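Small Egg Cartons: Your Questions

Are four-egg cartons worth the money?
For most kitchens, I doubt it. Ekimmont sells them as a fridge organizer, and I've yet to see one organize anything a plain bowl couldn't. They do suit people who buy eggs loose at the Ghumman market, or who carry a few to a neighbor.

Bowl or carton?
Brown eggs look nice in a small white bowl, I'll give it that. They also sit right up against each other.
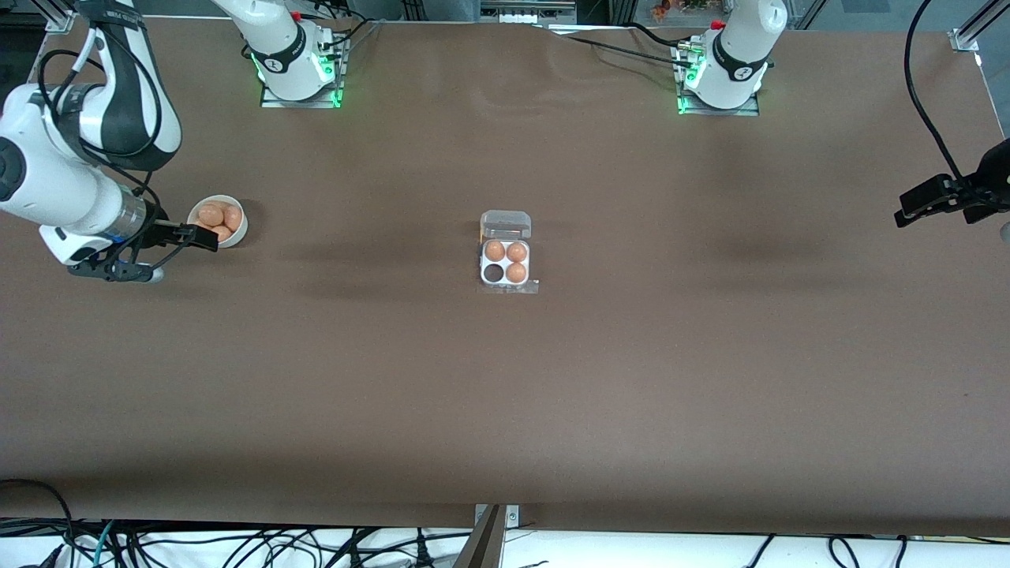
I use the bowl for eggs I'll cook that day and a carton for the rest. Clear plastic lets you check what's left without opening the lid – about the only claim on the label I'd sign.

Will the lid keep eggs safe in a bag?
Ondetti says its hinge is good for 1000 openings. Maybe so. A hinge won't help if you put a melon on top.

Do I need a special mat to work on?
No. A flat table is fine. Wipe it before and after – specks and smudges are easy to miss on a plain surface, and raw egg is worse.
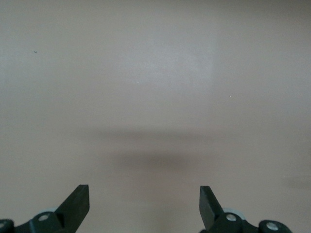
Can I wash and reuse a plastic carton?
Some can be washed, but check the maker's advice first. I throw out any that crack. "Reusable" gets printed on a lot of things.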